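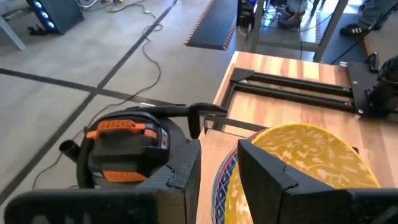

Vammont Tableware Records – Data Card and Read Me
Posted in December by Mirta Olivares, Collections Documentation
4 min read

Summary

The Vammont Tableware Records are a written catalog of decorated plates, bowls and serving dishes held in the Vammont household collection. The release contains 2633 object records and 151 pattern entries. It is intended for museum staff, students of decorative ceramics, and anyone who needs a consistent vocabulary for describing patterned dishes in everyday use.

The collection favors pieces that were bought to be used. Mixed sets are common, and a plate with scrolling flowers will often be stored on top of a dish with a geometric border. Records are therefore made for single pieces, and a separate field notes which pieces are kept together.

Contents of the release

objects.csv – one row per dish
patterns.csv – one row per named pattern, with a short written definition
stacks.csv – pairs and groups of dishes kept together
glossary.md – terms used for rims, bands, grounds and motifs
CHANGES.md – corrections since the previous release

Main fields in objects.csv

object_id: A permanent number. Numbers of withdrawn records are not reused.

form: Plate, bowl, platter, saucer or other. "Dish" is permitted where the depth cannot be judged because another piece covers it.

ground_color: The main color of the decorated surface, chosen from the glossary. Mustard yellow and golden yellow are separate terms, and a record may use one for the ground and the other for the rim.

rim_color: The outermost color only. Colored rings inside the rim are entered under bands.

bands: Listed from the outside in, separated by semicolons. A typical entry reads "teal-blue rim; reddish band; navy band with white diamond lattice."

motif: Scroll, leaf, blossom, lattice, figure, plain, or a combination. Catalogers should not name a plant species unless the maker's own pattern book does so.

surface: Glossy, satin or matte. Reflections should be disregarded when the ground color is chosen.

condition: Entered after handling by two catalogers.

How the records were made

Dishes were examined on a wooden work table in the Lokow building, under the ordinary room lights. Each piece was described first as it was found, including any piece above or below it, and then again by itself. Where the two descriptions disagreed, the second was kept and the first was moved to the notes field. Descriptions were limited to 50 words in the first round. This limit proved too short for banded rims and was dropped.

Color terms were assigned by Niloufar Zarei and Younes Bennani, working separately. Differences were settled by Meriem Benkirane, whose decisions are marked "MB" in the notes. The pattern entries were edited by Ngọc Trương.

Known limitations

Yellow and red wares are better represented than blue and white wares, which reflects the taste of the household and should not be read as evidence of wider production. Dating is given only by decade and is absent from many records. Lower dishes in a stack were sometimes described from the exposed edge alone; these carry the value "partial" and should be left out of any count of complete patterns.

The term "lattice" was used loosely in the earliest records. Crossing lines that form diamonds and crossing lines that form squares are both entered under it. Separation of the two is under way.

Use and citation

The records may be copied and adapted for teaching and research, provided that the collection is named. Please cite as: Vammont Tableware Records, edited by M. Olivares. Corrections should quote the object_id and be sent to the documentation office – general remarks on a pattern should quote the pattern name instead.

We use cookies to remember your reading preferences. Accept | Manage settings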